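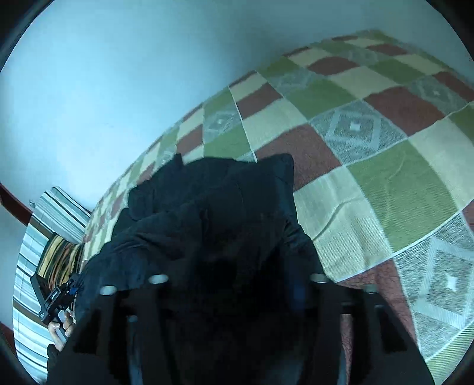
Washing and Storing Quilts and Woven Bedspreads

Residents' Handbook, Garnstead House
Section: Laundry and Linens

These instructions apply to quilts, coverlets and woven bedspreads, whether supplied by the house or brought by the resident. They do not apply to down comforters, electric blankets or anything with a rubber backing. Those items should be taken to the laundry desk.

Before you begin

Look for a care label. It is usually sewn into a side seam or one of the lower corners. If the label says "dry clean only," stop and bring the item to the desk. If there is no label, treat the item as cotton with unstable dye and follow the cold-water instructions throughout.

Spread the item out in good light and check both sides. Small holes, pulled threads and open seams become larger in the wash and should be mended first. The sewing box is kept at the laundry desk and may be signed out for the evening. Items made before 1950, items with silk or velvet pieces, and items with beads or metal thread should not be machine washed under any circumstances.

Testing for colorfastness

Dark reds, dark blues and blacks are the colors most likely to run. Each color must be tested separately.

1. Wet a white cotton cloth with cold water and wring it out.
2. Press the cloth firmly against the color for one minute. Do not rub.
3. Check the cloth for any trace of dye.
4. Repeat with a drop of the detergent you intend to use.

If color comes off in either test, do not wash the item in water. Air it on a line for an afternoon, vacuum it through a piece of netting on the lowest setting, and ask the desk for the name of a cleaner.

Machine washing

Use one of the large front-loading machines on the lower level. The top-loading machines have a center post that twists heavy fabric and pulls at the seams. A queen-size bedspread must be washed alone. Two twin-size covers may be washed together if their colors are similar.

1. Shake the item outdoors.
2. Treat stains with a little liquid detergent and leave for 12 minutes.
3. Load the item in loose folds around the drum. It should fill no more than two thirds of the space.
4. Add half the usual amount of mild liquid detergent. Powder may not dissolve fully in cold water. Do not use bleach or fabric softener.
5. Select Cold, Gentle, with the spin speed at the lowest setting.
6. When the cycle ends, run a second rinse.

Remove the item promptly. A damp cover left folded in the drum will crease and may transfer color from one patch to the next.

Washing by hand

Hand washing is recommended for loosely woven pieces and for anything with a fringe. The deep sink in the lower laundry room may be reserved in 70-minute periods. Line the sink with a clean sheet, fill it with cool water, and dissolve the detergent before the fabric goes in. Press the cover up and down with flat hands. Drain and refill until the water is clear and free of suds; four or five changes are normal. Lift the cover out by the sheet underneath it. Wet cotton is very heavy, and lifting it by one corner will break threads. A second person should help with anything larger than twin size.

Drying

Flat drying is best. Lay the cover over clean towels or on the drying racks, pull it gently square, and turn it after several hours. If a line must be used, hang the cover over two parallel lines so that the weight is shared. Keep it out of direct sun.

The dryers may be used for sturdy cotton covers on Low only. Stop the machine every 20 minutes to refold the load, and take it out while the edges are still slightly damp. The racks in the drying room are 70 inches wide. Wider covers must be folded once and turned more often.

Storage

Covers must be completely dry before they are put away. Fold the item in thirds with a roll of acid-free tissue in each fold, and place it in a cotton pillowcase or a clean sheet. Plastic bags hold moisture and are not suitable. Cedar blocks may be placed near the bundle but should not touch the fabric.

Refold stored covers every six months along different lines. The linen room accepts items for summer storage until they are collected in November. Each bundle must carry a tag with the resident's name and room number.

Questions about these instructions should be addressed to Ecaterina Lazăr, Linen Services. Machine faults are reported to Arne Rothe using the yellow slips beside the change machine.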